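Home | Forums | Reviews & Buying | Search | Log in

Ellik block sorting kit: worth 955 for a classroom arm?
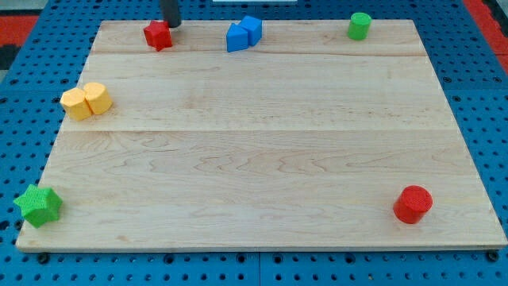 3 min read

marisol_y
Our department wants to buy the Ellik sorting kit with the Vumov arm package before classes start in August. The quote is 3,930 for everything, and 955 of that is the kit by itself: board, blocks, task cards and a one-year license for the lesson software. I've read the sales page twice and I still can't tell what the software does that a free script doesn't. Has anyone here paid for this with their own budget? I'm not interested in hearing from resellers.

drerlow_tam
Not a reseller. I used it for one term at Drerlow. The blocks are fine. The software is a slide deck with a run button. If your students already know how to send the arm to a point and close the fingers, they'll be past the lessons in a week.

That layout is a decent starting task, though. Same colors in different shapes, same shape in different sizes. Sort by color and the red star goes with the red cylinder. Sort by shape and it goes with the big green star, and now your nice color threshold is useless. I got a couple of good class sessions out of that one switch.

RCuervo
"Decent starting task" for 955? You can get a bag of blocks and a plank of wood for almost nothing. I've been hearing about these kits for years and it's always the same pitch, with the hard part left to the teacher.

Look at how much bare wood there is in the middle. Half the blocks have clear space around them. Any arm can pick up a cylinder standing by itself. Show me the two blue ones pressed together, because that's where cheap fingers run into trouble. Come down on the prism and you've got its neighbor right up against it.

drerlow_tam
Ruth, I agree about the touching pairs. The yellow ones are the same problem, with a faceted block up against a round one. On our arm the usual result was that it grabbed one and shoved the other. Ellik's card for that task says "separate and sort" and gives you no method for separating. I wrote my own push routine and it took most of a Friday.

jhosep_v
I'm going to disagree with both of you a little. Pushing things apart IS the lesson. If the card told students how to do it, they'd copy it and learn nothing. My group argued about which side to push from for an entire lab period, and I was happy to let them.

My complaint is with the arm. Vumov lists a 500 gram payload and I never got close to testing that with blocks this light, so I don't care about the number. What I care about is whether it comes back to the same spot. Ours drifted over a morning and we had to home it again after lunch. Support told us to tighten the base. We had tightened the base.

RCuervo
So the license gets you a card with no instructions and the arm needs a babysitter. And this is the positive review?

jhosep_v
It's a mixed review. I'd buy the blocks again if they sold them alone.

marisol_y
They do not sell them alone. I asked. The rep called it "an integrated learning experience," and at that point I stopped taking notes.

Does the big star give anyone trouble? I see it sitting out at the corner with one point past the edge of the board. I can imagine my students putting it there on day one and blaming the camera.

margaux_a
We had that problem. I run ours with the area of interest cropped to the board, so anything hanging over loses part of its outline and the shape matcher gets confused. Crop wider and you let in all the holes in the pegboard. The default settings handled those badly for me, lots of little false circles. Setting a minimum size fixed it. It isn't in the manual.

Also, wood grain. Pale boards look plain to you and me, but the streaks can show up once you start playing with contrast, and the soft yellow was the color I had to retune most often. Ask for a trial before you pay.

drerlow_tam
Seconding the yellow. Red and blue were never an issue for us.

RCuervo
Or skip it and look at the Ní Bhriain set. No software at all, and they don't pretend otherwise.

margaux_a
I had the Ní Bhriain set too. The blocks were slick and ours slipped out of the fingers. The rougher surface on the Ellik ones does help, I'll give them that. Is it worth the difference in price? Not to me.

marisol_y
OK. I've written back asking for a 3 week trial with our own arm and no license. If they say no I'll price out a plank and a bag of blocks. Will post what they answer.

jhosep_v
Get the return shipping in writing. We paid ours.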